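4.2 Picking things up off the floor

I'll admit I thought this would be the easy section to write. Zdeňka Charvát and I had just spent the whole of December on folding tea towels, and compared with a tea towel the floor felt like a holiday. Things lie on it. You bend down, you pick them up, you put them in the bin. My nephew can do it (when he's bribed).

The chore list we inherited from the Wostumden study puts "clear the floor" down as a single task, and I think that's where a lot of the trouble begins. A sock and a crumb are both on the floor and they've got almost nothing else in common. So we split the task into three: soft things you can grab a handful of, flat things that lie tight against the surface, and bits too small to be worth grabbing at all. Soft things went well from the first afternoon. We logged 114 attempts with socks, gloves and dusters, and the failures were nearly all ones where the hand closed a little too high and came up with nothing. Lower it by a finger's width and try again, job done. I'd happily let the machine loose on a teenager's bedroom.

Flat things are another story. Think about how you pick up a bus ticket. You probably don't pinch it. You press one edge with a fingertip, drag it a bit until the far side lifts, and get your thumb under it, all without looking. We gave the Plilum controller that same trick, press and drag and scoop, and on a bare table it was lovely to watch. On carpet the drag goes wrong, for the simple reason that the pile gives way under the finger and the ticket goes down with it. Žofie Ševčík suggested pressing more gently, which helped, and then approaching from the short side, which helped more. We still gave each item up to 8 tries before calling it a failure, and a person watching would have lost patience by the third.

There's also the question of seeing the thing in the first place. I had assumed (and wrote as much in our proposal, sorry) that a camera close to the hand would settle it. It does get you a good close view, but patterned flooring is full of little edges, and to a detector a little edge looks an awful lot like the edge of a piece of paper. We trained on 2000 views of plain flooring and 1000 of patterned, and if I were starting again I'd swap those two numbers round. Anything shiny makes matters worse, as the bright points come and go when the camera moves. Figure 6 shows the sort of floor I mean, with striped carpet tiles, a small tan scrap to the right, and a trail of sparkly specks running down the left.

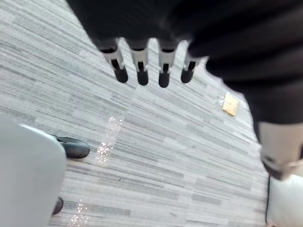 Figure 6. Fingers over striped carpet tiles, with a small flat item and scattered specks on the floor.

Can a household robot tidy a floor without somebody standing by to help?
For clothes and other soft, bulky things it nearly can, but flat scraps still need a person to step in fairly often, and fine bits are better left to a vacuum cleaner.

I want to stick up for that last point, as one of our reviewers thought it was a bit of a cheat. People don't pick up crumbs with their fingers either, or not for long. They go and fetch a tool. The Kolář group treat tool choice as a separate problem and leave it out of their scoring, but it seems to me that knowing when to stop grabbing is part of the chore. In our scoring a run counts as good if the hand leaves the fine stuff alone and flags the patch for cleaning. It loses marks for pecking away at it, and in the early runs it did an awful lot of pecking.

The other thing I'd change is the clock. We timed each pick by itself, from the hand starting down to the item landing in the bin, and that flatters the machine. Most of a real tidy-up goes on moving between things and working round the furniture. Skimovlow, the planner we used for the arm, is quite cautious near chair legs and will happily back off and come in again from the other side. I'd rather have that than a knocked-over lamp, but it does mean the whole-room times in Section 4.3 are a good deal longer than you'd guess from adding up the picks.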